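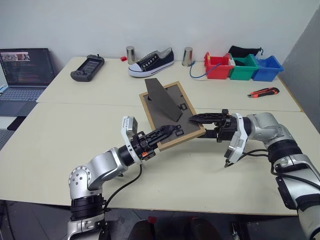
Two arms on the picture frame task, with the kickstand raised.

Recording a two-arm task by remote control
Trurno bench guides, part 5
Morena Villa, 2022-01-17

In this part you will record a set of demonstrations for a task that needs both arms. You should already have the arms calibrated and the leader handles paired. If the grippers don't follow your hands smoothly, go back to part 4 first.

Before you start

Open the Wakico recorder and make a new task. Give it a short name with no spaces. Write the instruction the way you would say it to a coworker: "pick up the frame by its sides" is enough. Set the episode limit to 90 seconds. Most runs will be much shorter, but you don't want the recorder to stop while you are still holding something.

Check every camera view. The wrist views matter most for thin objects, and a cable hanging across the lens will spoil a whole session.

Recording

1. Move both arms to the home pose and wait for the status line to read Ready.

2. Press the left pedal to start. Hold still for one second.

3. Bring the left gripper to the near edge of the object and close it slowly. Stop when the fingers touch. The leader handle has no force feedback on the Carré kit, so watch the current reading until you get a feel for it.

4. Bring in the right gripper. With a rigid object held at two points, any difference between your hands goes straight into the joints. Move both hands together, and slower than feels natural.

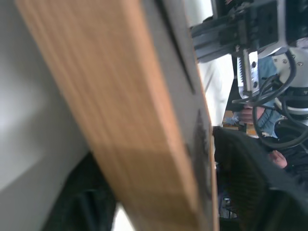
5. Finish the motion, open one gripper, then the other, and back away before going home. If you go home directly from the grasp, the fingers tend to drag the object along.

6. Press the right pedal to save, or hold it down to discard.

Discard any run where you dropped the object or stopped to think. A small correction is fine - keep those, the policy learns from them.

How many to record

We trained our first usable version at Clivitbridge on 28 saved runs. With 11 it reached for the object but closed the fingers too early. Change the angle of the object a little between runs, and let a second operator do part of the set if you can.

Common problems

Arm lags behind the handle: close the preview windows and restart the recorder.

Gripper slips on a smooth edge: clean the finger pads, then grip closer to a corner.

Saved run won't replay: check that both arms were on the same clock. The fix is in the sync section of part 2.

Next: part 6, trimming and labeling your runs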